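Sorting Tasks and Attention in Older Adults: What Our Group Learned
Final project report, Introduction to Health Psychology

When our group first sat down to pick a topic, we all had somebody in mind. One of us had a grandfather who had started leaving the stove on, another had an aunt who swore by her crossword every morning, and I had spent the whole summer playing cards with my neighbor, who is well past eighty and beats me nearly every time. So we knew early on that we wanted to look at attention in later life, and whether simple hands-on sorting games make any difference to how long a person can stay with a task.

Our instructor, Tracey Naylor, was kind enough to warn us that this was a very big question for a very small class project, and she was right (she was also very patient about our first outline, which ran to 12 pages and had no method section). We ended up with two parts. The first was a reading review, and the second was a short activity program at the Bivine senior center, which met on Wednesday afternoons through September.

For the reading part we started with the Palleck index at our library. Our first search gave us 2,762 results, so we narrowed it to studies with healthy adults living at home and a task done by hand instead of on a screen. What was left did not agree with itself very well! Several papers found that people got better at the exact game they practiced, which makes sense, but only a few found that the improvement carried over into daily things like following a recipe or keeping track of pills. Sleep, hearing and mood seemed to matter a great deal too, and we wished more of the authors had asked about them.

For the program we had 3 kinds of activity: matching cards, sorting buttons by size, and sorting by color. Color was the one people talked about most, and it was also the one that taught us to check the lighting in a room before we start. One lady told us very politely that our navy and black buttons were the same button as far as she was concerned, and after that we stuck to brighter things.

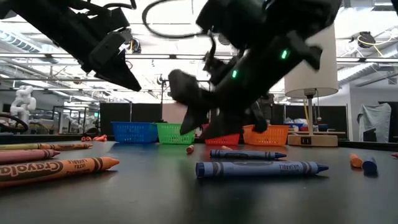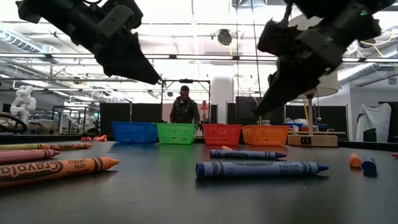

Crayons on a dark tabletop, in both pictures.

We kept each session short, with a coffee break in the middle, and afterward we asked everyone how tired they felt and whether they had enjoyed themselves. I would not put too much weight on the answers. People were fond of us by then and I think they wanted us to get a good grade. We also had no comparison group, and the same two friends sat together every week and helped each other, which was lovely to see but made their scores hard to use.

If another class picks this up, we would suggest asking about eyesight and hearing on the first day, and having people work at separate tables at least once. We would also plan for a longer coffee break, as ours always ran over. Our score sheets and the reading list are in the Cantero binder in the department office, and the consent forms are filed separately with Ms. Naylor.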